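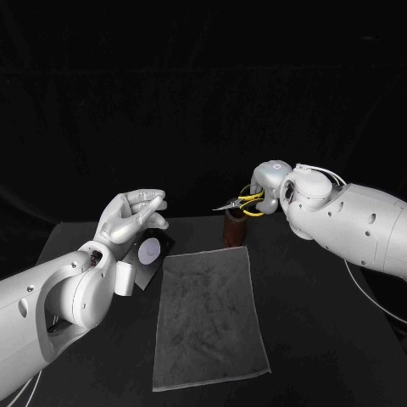 Chapter 4
Shared Benches and the Rules Nobody Reads Twice

Most safety rules for robots were written with a fence in mind. Inside the fence was the robot, outside was you, and the standard said mainly how tall the fence should be. Then the arms moved to tabletops and began handling the same things people do. A tool with yellow finger loops and slender pointed jaws is harmless in a drawer. Held in a gripper above a pen-cup-like holder, with a second arm and its five-fingered hand working the other side of the table, it becomes part of the machine, and the risk assessment has to treat it that way. So do the cables, which on paper never hang anywhere.

The Civer bench code, used throughout this chapter, runs to over 700 clauses. You will be relieved to hear that we cover 30. They deal with three matters: what the arm may hold, where it may hold it, and who is allowed to reach in at the same time. The last takes up the most pages -- people being what they are.

We begin with held objects. At the Pavumari plant, the first inspection sheet had a box for the robot, a box for the table and no box for the tool. Section 4.1 looks at how the sheet was rewritten, and why the second version was worse.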